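Home | Manuals | Dehumidifiers | Majali | Support

Majali Dehumidifier: Setting Up and First Use
Reading time: 7 minutes

3. Choosing where to stand the unit

The Majali is meant for one room at a time, with the doors and windows closed. It will dry an open-plan space of up to 78 square metres, but a large room takes longer and the first few days will show little change on the display.

3.1 Stand the unit upright for four hours before you plug it in. Do this even if the box was upright when it arrived.

3.2 Pick a level, hard floor. On thick carpet, place a flat board underneath so that the castors do not sink.

3.3 Leave at least 238 mm between the back grille and the wall. The sides can be closer, but do not push the unit into an alcove.

3.4 Lock both front castors by pressing the tabs down with your foot.

3.5 Check that the mains lead reaches the wall socket without being stretched. Do not run it under a rug.

CAUTION: Do not use an extension lead or a plug-in timer. If the lead is damaged, stop using the unit and ask Hallanell for a replacement (part 943). The lead must be fitted by a qualified person.

Note: A unit in a hallway will collect water, but most of it will come from the rooms with the doors left open. If one room is the problem, put the unit in that room.

4. Fitting the tank and filter

4.1 Pull the tank out by the recess at the front. Remove the foam block that holds the float in place and throw it away.

4.2 Move the float up and down with one finger. It should move freely. If it sticks, see section 9.

4.3 Slide the tank back until it clicks. The red tank light goes out once the unit has power and the tank is seated.

4.4 Unclip the back grille and take the filter out of its bag. Fit it with the tab facing you, then close the grille.

Note: On units sold under the Branden name the filter tab is on the left. The filter is the same.

5. Continuous drainage (optional)

Use this if the unit will run while the house is empty or if you do not want to empty the tank by hand.

5.1 Switch off and unplug.

5.2 Remove the rubber plug from the spout at the back. Keep it somewhere safe, as the unit will leak without it when you go back to using the tank.

5.3 Push the hose fully on to the spout and tighten the clip.

5.4 Lead the other end to a floor drain or sink that is lower than the spout. The hose must fall all the way. Any loop that rises will hold water and the tank will fill instead.

5.5 Plug in, run the unit for an hour and check both ends of the hose for drips.

CAUTION: Do not leave the hose in an unheated outbuilding in freezing weather.

6. First use

6.1 Plug in and press POWER. The fan starts at once. The compressor starts three minutes later, and you will hear a low hum.

6.2 Press MODE until AUTO is lit.

6.3 Use the arrow keys to set the level you want. We suggest 55% for living rooms and bedrooms. A lower setting uses more electricity and can make wooden furniture crack.

6.4 Leave the unit on for a full day before changing anything.

Note: The air from the top grille is warmer than the room. This is normal.

Note: If the display shows E2, the room is too cold for the unit to work well. Warm the room and press POWER twice to clear the code.

7. Laundry mode and soft furnishings

Laundry mode runs the fan at full speed and ignores the humidity setting. It stops after eight hours.

7.1 Hang washing on a rack with space between the items. Keep the rack an arm's length from the unit, and never hang anything above it.

7.2 Close the door, press MODE until LAUNDRY is lit, and turn the swing vent towards the rack.

7.3 Small items such as cloths and cushion covers dry faster if they are turned over halfway through.

7.4 Upholstered chairs hold damp in the seat and behind the cushions. If a room has been wet, lift the cushions and stand them on edge so that air can reach both sides.

7.5 Check for loose fabric near the back grille each time you start the unit.
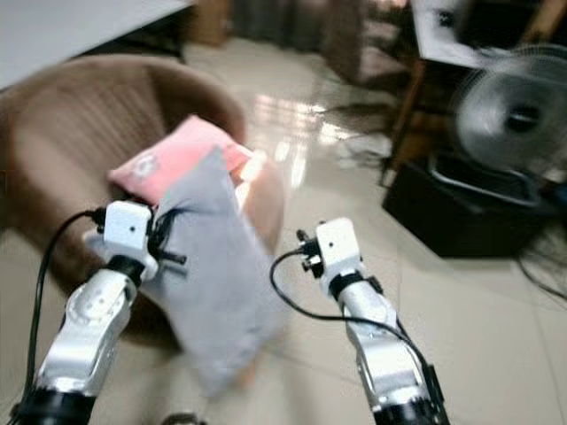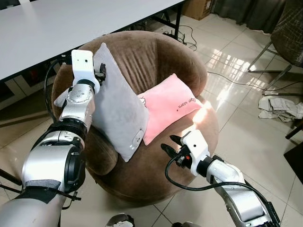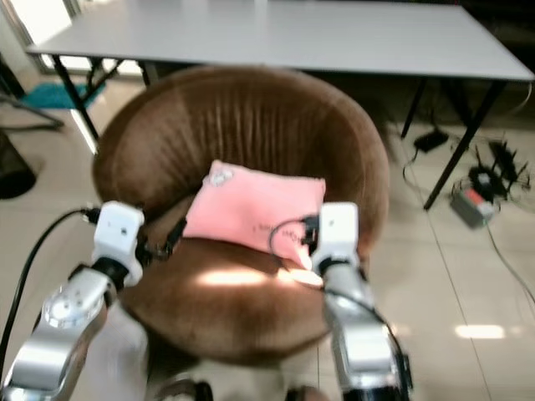 A grey cloth (first), and cushions on a round brown chair (second and third).

8. Routine care

8.1 Empty the tank when the red light shows. Rinse it once a week with warm water. Do not put it in the dishwasher.

8.2 Vacuum the filter every two weeks. If it is greasy, wash it in lukewarm water with a little washing-up liquid and let it dry fully before refitting.

8.3 Wipe the casing with a damp cloth. Do not use polish or spray cleaner.

8.4 Before storing the unit, empty the tank, dry it and wind the lead loosely. Store upright.

Section revised 13th January by Hala Obeidat and checked by Ayman Awwad, Hallanell product support, Gillthorpe. Replaces leaflet 228.

Previous | Next: 9. Fault finding | Back to contents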